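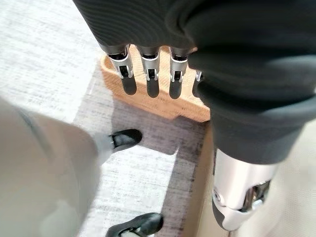 Home | About | Courses | Pay data | Contact

About Stadley Careers Library

Stadley Careers Library publishes reference material on jobs in fire, custody, border and private security work. It is used by school leavers, adults changing occupation, and the advisers who work with them. The library holds 657 job profiles, of which 200 deal with uniformed posts and the remainder with control room, inspection, training and support roles.

The service began in Utemthorpe as a printed binder issued to local colleges. It moved online when the binder became too large to post, and the editorial office is now in Alville. The Utemthorpe address is still used for returns and for the paper archive, which can be consulted by appointment.

How profiles are written

Each profile follows a fixed layout: duties, hours, entry requirements, fitness and eyesight standards, training period, starting pay, and usual routes to promotion. Entry requirements are taken from current recruitment notices. Where employers in the same field set different standards, the profile gives the range and states which employers fall at each end of it.

Pay is shown as basic salary before shift allowance. Allowances are listed separately, as they vary with rota pattern and region. Profiles are checked once a year, and any profile that has not been checked within that period is marked as pending. 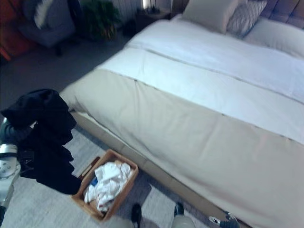

Profiles of residential posts, including live-in training and on-call duty, also state what accommodation is provided and whether a charge is deducted from pay. Readers should confirm these charges with the employer before accepting an offer.

The Raju index

All profiles are classified under the Raju index, which groups jobs by task instead of by employer. The index has 5 main divisions and 1,176 search terms. A job may appear under more than one term, but it has a single home division.

Funding

The library is paid for by subscriptions from schools and colleges. It does not take payment from employers for the inclusion or wording of a profile. Individual readers may view summaries free of charge.

Related pages
- Using the Raju index
- Fitness standards: how to read the tables
- Shift allowances explained
- Report an error in a profile

Contact: Editorial Office, Alville | © Stadley Careers Library | Back to top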